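Play Materials Project: progress report to the Prothero Fund, second period
Prepared by Branwen Gough

The grant was for replacing worn sorting sets in the member nurseries and finding out whether the new ones get used. The first half is done. On the second half I have less to offer than the application promised, and I would sooner say so now than in the final report.

We have bought 36 sets of plastic shape blocks from Pimus at a total cost of $639. All of them have been handed out. Delivery slipped into December, so most rooms have had them for a shorter time than planned. Three sets came with pieces missing and Pimus replaced them, slowly.

The maple boards are a separate matter. Idris Hopkin argued for them on the grounds that children sort better on a surface with an edge to it. I was not convinced then and I'm not now. They look nice, they are heavy to lift down from a shelf, and staff at Zikholm have gone back to using the table.
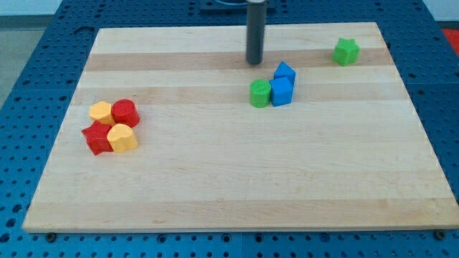 2 min read

Red and yellow blocks grouped on one of the striped boards, with a green cylinder over to the right. The sorting cards ask for one color at a time or one shape at a time, and a hexagon next to a star next to a heart fits neither. Yayra Opoku thinks mixed groups like these are worth recording in their own right. She may be correct, but our observation sheet has no box for them, and I don't want to add one halfway through and then claim a result.

So far we have 219 completed sheets. That sounds like plenty until you read them. Many say "enjoyed it" and nothing more. Prys Gethin has rewritten the sheet so that staff have to name the shapes used and say who started the activity - an adult or a child. The new version goes out next month.

Spending is within budget. We are holding back the money set aside for more boards and ask the Fund's permission to put it toward staff time for the observations instead. If the answer is no, we would rather return it than buy boards that sit in a cupboard.

Questions on the accounts should go to Siwan Cadwaladr.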